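Gastora Residents' Handbook
Section 9: Cleaning and resealing grout

Residents are responsible for the routine care of tiled floors and worktops in their own flats. The method set out in this section applies to cement grout. Residents who are unsure which type they have should contact the maintenance office before starting work.

You will need a soft nylon brush, two buckets, a mild alkaline cleaner, clean cotton cloths and a water-based grout sealer. Vinegar, bleach and wire brushes must not be used.

Sweep or vacuum the surface. Dilute the cleaner as directed on its label and apply it along the joints, working on a small area at a time. Leave it for 8 minutes, then scrub along the line of the joint. Rinse twice with clean water and dry with a cloth.

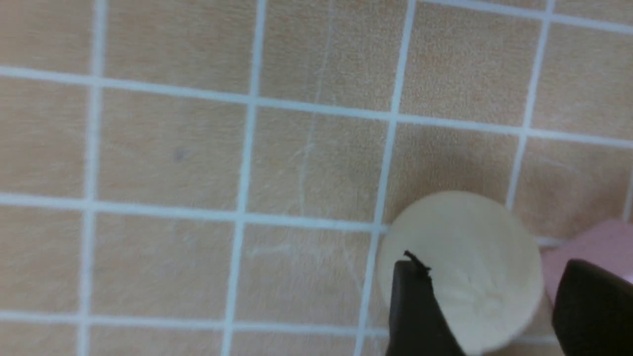
How long should the grout be left to dry before the sealer is applied?
Leave it for 18 hours with a window open, and longer in a bathroom without outside ventilation.

Apply the sealer with a narrow brush, keeping to the joint as far as possible. Wipe any surplus from the face of the tile within the time stated by the manufacturer. A second coat may be applied once the first is dry. Keep the surface free of water until the sealer has cured.

Cracked or missing grout should be reported before any cleaning is done. Residents should not fill gaps next to a bath, shower tray or sink, where a flexible sealant is required.

Reports may be made to Li-hua Tam at the maintenance office, extension 112. Sealer and brushes can be borrowed from the Previlwood store on request. The annual inspection of bathrooms takes place in April.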